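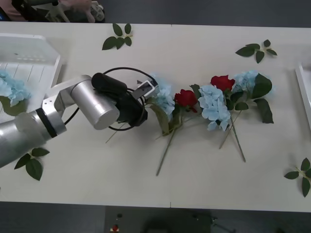
Styliani Tzavaras objects that a row should be built from the center out, with the largest bloom placed first and the rest matched to it. Her note on the draft of this talk is fair for fresh stems. I will answer it under spacing.

Opening. Subject is the layout stage for artificial flowers: everything between unpacking the stems and fixing them. Do not discuss vases. Glykeria Vlachopoulos covers containers after the break.

Point 1, palette. Two bloom colors, red and light blue. Rose and hydrangea differ in outline as well as color, so the order stays readable from the back of a room. Sequence on the slide, left to right: hydrangea, rose, hydrangea, rose, hydrangea. Same flower at both ends. Mention that the second hydrangea is a fuller head than the others would need to be in a strict repeat. Leave it.

Point 2, spacing. Lay the row loose first. Heads are judged by the width of the petals, never by the stem. For the Nisard table runner the finished length was 48 inches, and we set the end blooms before anything else. Reply to Styliani: with artificial stems the heads do not open further, so the ends can be fixed early. Center-out works too and costs one extra pass.

Point 3, stems. Crossed stems are acceptable at layout, as with the two long ones toward the bottom of the table. They are not acceptable once tied. Uncross before trimming. Cut wire-core stems with side cutters and fold the last 2 inches back on themselves. Florist scissors will not survive a season of this.

Point 4, loose greenery. Sprigs stay at the edges until the blooms are settled. Fill gaps from behind, leaf tips outward. If a bloom already carries broad leaves, as the right-hand hydrangea does, add nothing next to it.

Point 5, surface. Plain white top. Patterned cloth hides gaps in the foliage. Wipe down between rows; fabric petals shed fibers.

Handout: the Tudow stem list, page 38. Copies at the door.

If time is short, drop point 5. Take questions on wire gauge at the end, and refer glue questions to Glykeria.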